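01/03/2018

Robot club again, and I stayed way too late. We're up to 2,725 recorded tries and Loredana wants 3,000 before we train anything for the class project, so everybody took a gripper and got going. I started at the sink counter with the sponge — my least favorite, it gets squashed so easily — and Dario kept telling me to slow down. Easy for him to say!
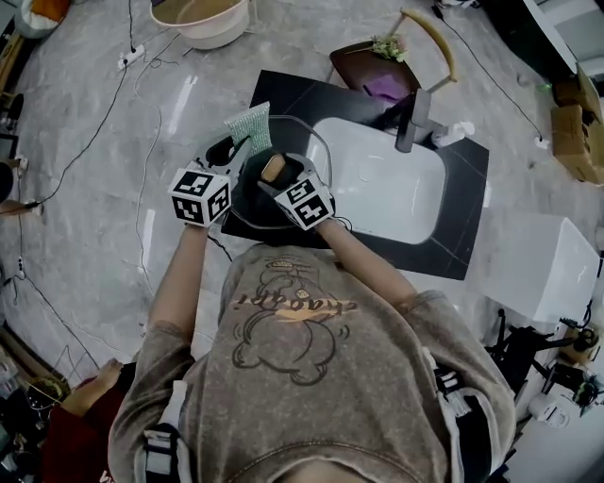
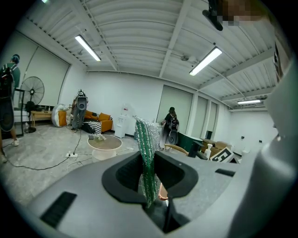
2 min read

The bubble wrap stuff is way more fun if you ask me. Samuele thinks the wrap will confuse the model because it's so shiny, and Concetta thinks that's the whole point, and they went back and forth until I put my headphones on. My wrists are killing me tonight. I still owe the group 12 tries from my list, plus the 4 I have to redo (my own fault, I forgot to label them). I also need to write up the sponge part for Vastville and ask Loredana if I can borrow her notes.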